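Celina Sadowski did not expect to spend her second year in the robotics club thinking about groceries.

"I signed up because I wanted to build something that moved fast," she said. "Now I know a lot about cans."

Sadowski is one of 13 students in the club at Flarkari, a technical high school program that meets after regular classes. Since September the group has been teaching a robot arm to pick up household items and put them away. They call the project Plasberg, after a name one of the students found on an old map.

The students guide the arm by hand through each task and record it. The recordings are then used to train the software. By the end of last week they had 782 of them, and Sadowski said 287 were thrown out.

"Mostly those were our mistakes," she said. "Somebody bumped the table, or we started before the arm was in position. You can't keep those. The arm would learn the bump."

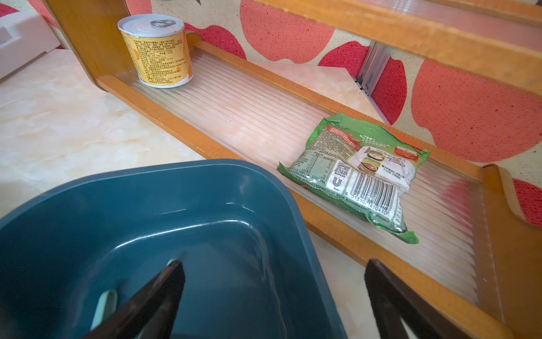
Cans were the first thing the group worked on. Soft packages came later and have been harder, according to Mitiku Kumsa, who teaches the class and runs the club.

"A can has one shape," Kumsa said. "A bag of noodles has a different shape every time you set it down. The students had to slow everything down and come at it from a lower angle. That was their decision. I would have changed the fingers first."

Vasylyna Pasichnyk handles most of the recording. She said the work is repetitive and that she doesn't mind.

"I put on music and do 20 in a row. After that my wrist hurts and Celina takes over."

The club plans to enter the Melnychuk student contest in the spring. Teams there get items they have not seen before and are scored on how many end up in the right place. Pasichnyk wants at least 200 more recordings before then, most of them with bags.

Sadowski would like to try glass jars. Kumsa has told her to wait.

"He says after the contest," she said. "I've already brought two from home."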